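Section 5. Setting up the bedroom station

I wrote this part after doing the whole thing wrong the first time, so if you've already skimmed Naledi Oosthuizen's install notes, please go by mine for the bedroom. Hers are great for the arms and the base, but she wrote them before we had any soft goods in the cell. Last checked against our Dirnel unit on 27 September 2024.

You'll want Section 3 (hand calibration) finished before you start. If the fingers don't open evenly, go back and do that again. I mean it!

5.1 Laying out the cell

1. Put the rug down first and get it flat. Ripples throw off the floor reading, and the robot will creep to one side while you wonder what you broke.
2. Make the bed in layers and pull the last one smooth over the foot end. I like a terry blanket there because the texture gives the head camera something to hold on to.
3. Set the basket on the rug near one front corner of the bed. Low sides only. I tried a tall hamper back in May and spent an afternoon picking wrist errors out of the log.
4. Put one crumpled cloth on the bed, near the middle, with clear blanket all the way round it.
5. Bring the robot up to the foot of the bed, square to it, and lock the base.

Note: Dark clothes in the basket are fine. The camera sometimes merges two dark things into one blob, so if you load black, put something bright next to it.

5.2 Ready pose

6. On the Maltomska panel, pick Arms, then Ready. Both arms come forward and the hands stop over the rug with the fingers open.
7. Wait for the panel to say Holding. It takes up to 30 seconds on a cold start, and yes, it feels longer.
8. Look down from head height, or pull up the head camera view, and compare left with right. You want the hands close to matching on either side of the torso.

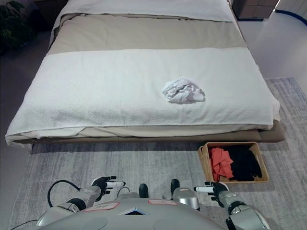
9. If one hand sits lower than the other, jog that elbow in steps of 3 degrees and look again. Don't touch the shoulder yet. Nearly every time I've gone for the shoulder I've had to come back and undo it.
10. Save the pose under a new name. Nokuthula Jacobs keeps hers by room, which I've copied, and it's saved me from loading a kitchen pose next to a mattress.

Caution: Keep your own hands out of the space between the torso and the bed while the panel says Moving. The hands are light but the elbows behind them aren't.

5.3 Cables

Okay, cables. I know, but this is where most of my stoppages came from.

11. Check the loop on each arm. It should have enough slack for a full reach and still stay clear of the fingers.
12. Run the arm out to full reach at speed 5 and watch the loop the whole way. If it pulls tight, stop, unclip it at the Demchenko clamp, feed a little more through and clip it again.
13. Look at the floor too. Anything trailing over the rug needs to be moved well away from the base before you unlock it.

Caution: Never feed cable with the arm powered. Press Hold, then Off, then do it.

5.4 First pick

14. Choose Single Cloth and press Run. Stay by the stop button.
15. If the hand closes on the blanket along with the cloth, press Stop and raise the pick height one notch.
16. Repeat until you get 7 clean picks in a row, crumpling the cloth afresh each time. Then send the log to Indimside support with your pose name in the subject line, and move on to Section 6.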